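Re: [katene-swap] blue plastic tubs, still going?

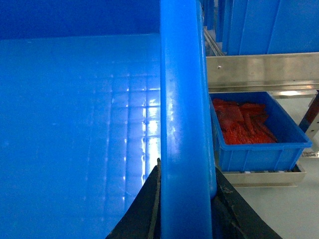
Photo: Katene swap list

Yes still going. Big blue one, smooth sides, ridged grid pattern on one panel, thick rounded rim. Few scuffs on the rim, nothing a cloth wont hide. Collect from the Vastau end before 10 tonight if you can — after that I'm packing the hall cupboard and it goes to the back.

No lid, never had one. Had the winter bedding in it since December.

> Is the blue tub still free? Need something for
> wellies and the kids' coats. Would it go under
> a bench or is it a tall one? And does it have a lid

Measure your bench frist, it's a large tub. Reply on list pls, not text.

3 replies · 182 views · Share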